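Can a machine clear a table yet? (Page 2 of 2)

plumeck_owner
Posted July 22, 2026
My claim from page 1 stands. I've run a Plumeck floor unit for 16 months and it does one chore, floors, and does it fine as long as I clean the floor first. Anyone telling you chores are solved has a very tidy house or a stake in the company.

gasketcase
You're judging the whole field by a hockey puck. We put a Stastska arm on the bench at work in March. It sorts brackets into bins all shift and doesn't go out for a smoke.

plumeck_owner
How many kinds of bracket?

gasketcase
Two.

plumeck_owner
Rest my case.

gasketcase
Two is what we make! It's a bracket shop. I don't need it to do brackets and also lasagna.

lowtorque
Both of you are right, which must be upsetting. Brackets are stiff and they're the same every time. Trash off a table is the opposite. A knotted plastic bag has no shape until you grab it, and then it has a different one. Foil wrappers fold up or slide. And a paper cup with old drink in it wants a lighter squeeze than a hard plastic one, unless you like wearing it.

stanutbridge_sue
My nephew can't do it either and he's 11. At least the robot won't argue about whose cup it was.

gasketcase
A cup is a cup. Open wide, close till it stops, drop it in the bin. I could write that over lunch.

lowtorque
Please do. Then do it with clear cups, which depth cameras tend to look straight through. I watched a Kuo demo where it went for a clear cup 10 times and got it 4. Lovely music, though.

gasketcase
4 out of 10 beats my roommates.

plumeck_owner
Price on the Kuo?

lowtorque
They don't list one. I take that as a price.

stanutbridge_sue
I'd pay $678 for something that clears the table after supper and never speaks. That's my ceiling – the dishwasher was less and it only expects me to do half the work.

lowtorque
Fair. My bet is still that cups come first and soft stuff a good while later. Upright or upside down is easy enough, on its side is harder, and anything tangled up with a bag is where I'd put my money against the machine. Gasketcase, since you've got lunch free, start with this lot.

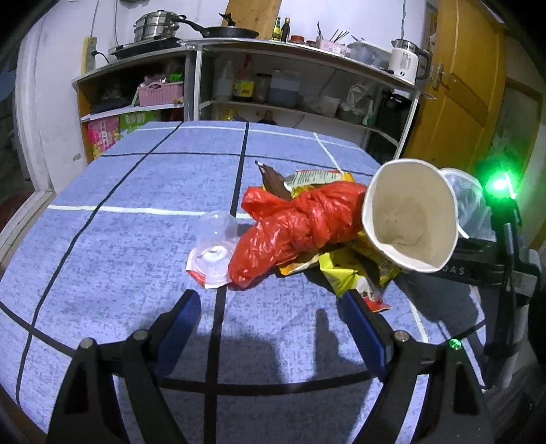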